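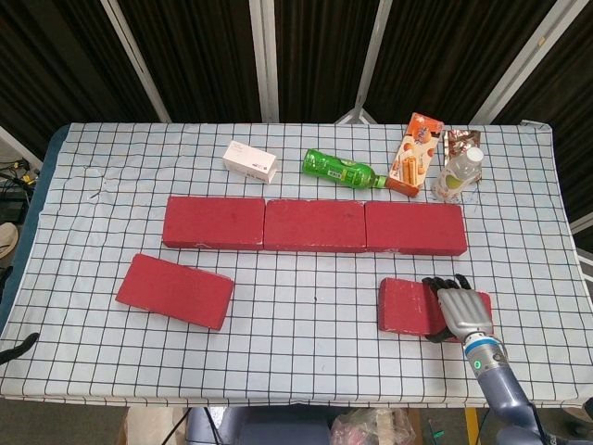 Bình Triệu
Contributing editor, yards and small building
August 12, 2024

The first row took me most of an evening. It was three bricks long.

I had put a cloth with a black grid on the table because the brick path I wanted to build in my backyard in Vodilbridge has to run straight for most of its length, and I wanted to find out what straight looks like when the bricks themselves are a little off. A row of three, end to end, is enough to show you. Push the ends together and the corners meet at the top but not at the bottom. Turn the middle one over and the gap moves to the other side. The grid line that ran along the front edge of the first brick has wandered under the third.

People who lay brick for a living call this a dry layout, and they do it without thinking, on the ground, in a few minutes. People who have never laid brick tend to skip it. I skipped it the first time, four summers ago, on a border around a flower bed. That border has a bend in it that visitors take for a design choice.

The bricks for the new path are red, solid and heavy for their size. They came from Rieger, a family yard on the county road outside Dreton that sells new brick in the front lot and used brick in the back. The used brick sits in long stacks sorted by where it came from, with the name of the building painted on a board. When I went, there was a stack from a feed store, a stack from a railroad office, and the largest, a little under half the back lot, from a cannery in Pakum that came down in the spring. The cannery lot was down to roughly 3000 bricks when I got to it, and I was told it would be gone before the ground froze.

Used brick is priced by the piece or by the pallet. By the pallet it is cheaper, and you take what is in the middle along with what is on the outside. By the piece you can pick, and the yard will let you stand there and pick for as long as you like, provided you put back what you don't want. I bought by the pallet and then wished I had brought gloves with better palms.

What you look for depends on the job. For a wall, you want clean faces and edges and you want them close to the same size. For a path, the top face matters most and the rest goes down in the sand. A chip along one lower edge is nothing. A crack that runs across the whole brick is a problem, as is a brick that sheds red powder when you rub your thumb over it. Soft brick was often used on the inside of old walls where weather never reached it. Put it in the ground in a place with hard winters and it takes up water, freezes and comes apart in flakes.

The old test is to knock two together and listen. A hard brick rings. A soft one gives a dull clack. It works, although it takes a few dozen before your ear settles, and the neighbors will ask what you are doing.

Then there is the mortar. Old lime mortar comes off with a hammer and a wide chisel, sometimes in one piece, and there is real pleasure in that. Newer cement mortar hangs on harder and will take the face of the brick with it if you lose patience. Rieger sells the cannery brick already cleaned, more or less, but there is always a scab of something left on an end, and an end is where it does the most harm. A lump the size of a lentil will hold two bricks apart. Over the length of a path, lentils add up.

So I went back to the table. A table is the wrong place for a hundred bricks and a very good place for five. You can get your eye down level with the top. You can turn one over without getting on your knees, and you can leave it there through dinner and look again with fresh eyes.

A short row with a couple of spare bricks set off to the side is the arrangement I keep coming back to. The spares are for swapping. If the line kicks out after the second brick, lift the second brick and put in a spare before you blame the first. Nine times in ten the trouble is in one brick, and you can mark that one with chalk and save it to be cut, or put it at the end of the path where it can lean any way it wants.

The grid deserves a word. Any printed grid will do for this, on cloth or on paper, as long as it lies flat. Tape it at the corners. Cloth pulls on the bias, and a heavy brick dragged across it will take the grid along and leave you measuring against lines that have moved. Lift the brick and set it down. I ruined one whole evening's notes by sliding.

From the table I took two numbers out to the yard. The first was the length of an average brick from my own pallet, which I got by setting down seven of them in a row, measuring the whole run and dividing. Do this with your own bricks. The dimensions printed in books belong to somebody else's, and old brick varies from one yard to the next, sometimes from one firing to the next. The second number was the joint, the gap I would leave between bricks. I had planned on no gap at all. Bricks butted tight look handsome on a table, very clean, and I had more or less decided on it until I saw how far the row drifted when every end had to touch every other end. A narrow sand joint lets each brick be a bit wrong by itself without passing the error along.

There are other ways to lay a path, of course. Herringbone is the one most people ask for, and it is strong, and it eats bricks in cuts along both sides. Basket weave needs bricks that are twice as long as they are wide, and the cannery bricks are not. Running bond, the plain one, with each row set half a brick along from the last, asks the least of the material, and I think it looks best from an upstairs window. It is also the easiest to try on a table. Put down one row. Then take a fourth brick and set it against the first row so its end falls at the middle of a brick. You know in a moment whether the pattern is going to hold.

I also tried setting a brick at an angle to the row, to see how a diagonal path would meet the back step. It would have meant cutting a wedge for every course. I own a masonry chisel and I rented a wet saw for one Saturday of my life, and that was enough of both.

The digging I will pass over quickly, as there is nothing to learn from it except that it should be done deeper than you want to. Gravel first, tamped in layers. Then coarse sand, leveled with a board pulled along two pipes. Edge restraint on both sides before any brick goes down, and a slight slope away from the house – my path drops toward the fence and the maple, where the ground can take the water.

Laying went faster than I expected, and I put that down to the evenings at the table. By then I knew the bricks. I could feel a fat one when I picked it up and I had a place to put it. I worked from a board, kneeling, so as not to dent the sand, and pulled a string every few rows. When the string and the bricks disagreed I believed the string.

The path is 5 feet wide at the step, where two people tend to stop and talk, and narrows after that. It still has no sand in the last stretch of joints. I ran out of dry sand, then we had a week of storms, and sweeping wet sand into joints is a waste of a broom. The remaining bricks are stacked by the garage with a tarp over them. Some of those will go under the rain barrel and a few will hold the tarp down for years, I expect.

If you have a pallet coming, keep half a dozen bricks aside before the rest go out to the yard. Brush them off, wipe the bottoms so they don't leave red on the cloth, and give them a table for a few nights. Work in a strong light from one side if you can manage it, since a low light shows the humps. Write down what you measure on something larger than the back of a receipt.

Rieger is open every day but Sunday. Bring your own straps, and ask about the weight of a full pallet before you decide that your truck can carry it. Mine went home in two trips.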